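Last updated: July
14 shares | 3 comments

Jundura opens bookings for Fleltia, a two-armed kitchen helper offered by the month

McIVER – Jundura is very pleased to announce that bookings are now open for Fleltia, a household robot service that takes on the tidying-up end of cooking, from the cups left beside the sink to the plates waiting for a spot in the rack. The first 50 places are being offered to homes in McIver and the surrounding neighbourhoods, and we would dearly love to hear from families, share houses, retirees and anybody else who has ever looked at the kitchen after supper and quietly gone off to read a book instead.

Fleltia is built on the Grolus platform, our own two-armed robot, which will be familiar to those of you who came along to our open evenings last winter (thank you again, and thank you for the baking). Grolus was designed from the start to work in kitchens as people already have them. There are no special cupboards to buy and no rails to fix to the ceiling, and your dishwasher, your sink and your favourite mugs all stay where they are. The robot does its work at an ordinary counter, reaching down to an ordinary open rack, and it handles dishes one at a time with a pair of fingered hands.

We have put a great deal of effort into the loading of cups, which may sound like a small thing to be proud of, but anyone who has opened a dishwasher to find a mug sitting upright and full of grey water will understand why it mattered so much to us. Fleltia is set up to turn each cup open side down before lowering it between the tines, and customers can choose whether they would like cups on the left, on the right or wherever there happens to be room. 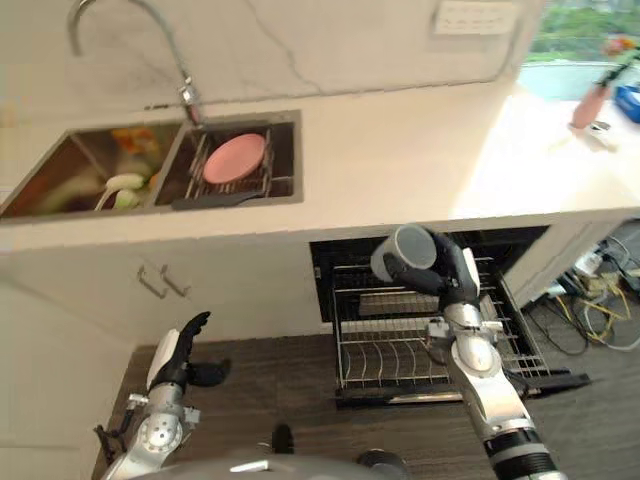
Grolus holds a grey cup upside down over the pulled-out dishwasher rack.

The service comes as a monthly plan, and every plan includes delivery, set-up and a proper home visit at the beginning. During that visit one of our technicians will walk through the kitchen with you, learn where things go, and spend as long as it takes answering questions. We have found that people have a lot of questions, and we enjoy them. The robot then has a settling-in period of 14 days, during which our support desk keeps a closer eye on how things are going and adjusts the routines to suit the household. If you decide in that time that Fleltia is a poor fit for your home, we will collect it and refund the first month in full.

Customers may choose from three plans:

Weeknight: one session each evening, loading only.
Everyday: up to 3 sessions a day, loading and unloading.
Full House: everything in Everyday, plus wiping down the counter and putting away dishes in cupboards up to shoulder height.

Sessions can be scheduled as early as 7 in the morning, and all plans can be paused while you are away at the cottage or visiting relatives. There is no cancellation fee on any of them.

A word about what Fleltia will not do, as we would sooner say so now than disappoint anyone later. It does not wash sharp knives, it does not lift cast iron, and it will leave crystal and heirloom china for you to look after by hand. Food scraps are also still a job for the household, although we are working on that one and hope to have more to share with our Full House customers before long.

Each Grolus unit is assembled and checked at our McIver workshop, and the same people who build them also look after them. Parts are inspected at the bench before a robot goes out to a customer and again whenever one comes back for its regular service, and a loaner can be arranged if yours needs to stay with us overnight.

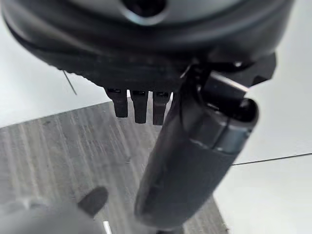
Close-up: dark round housing and black cylinder above a grey wood-grain tabletop.

Servicing is included in the monthly price for as long as you stay with us – that covers travel, parts and labour, as well as replacement fingertips when the old ones lose their grip. Software updates are sent out overnight, and a plain-language note goes to every customer beforehand explaining what will change.

Bookings for the first intake are being taken now through the Jundura website and by telephone at the McIver office. Places will be offered in the order that requests come in, and anyone who misses out will be added to the list for the next neighbourhood. Demonstrations for community groups, seniors' residences and trades colleges can be arranged at no charge, and media are warmly invited to get in touch with our communications desk for interviews, a visit to the workshop or an afternoon in our demonstration kitchen. The kettle is always on.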